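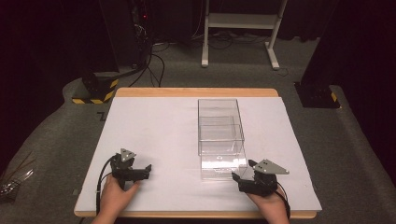

The clear box, on its white board.

The man from Dukside had promised her that anything she left in the box would be worth more by morning. She had heard better promises from people selling carpet.

"Anything?" she said.

"Within reason."

So there was a reason, and she would be paying for it – 200 a night, or 4000 for the winter. She bent down and looked through one wall and out the other. Plastic. You could buy one like it at any store in Clurnstead, lid included.

"And where did this work before?"

"Lallmont. Two families."

"Are they rich?"

He thought about that for too long. "They moved," he said.

She took a button from her coat pocket, a brown one she didn't need, and dropped it in. Then she pulled up a chair and told him she'd wait.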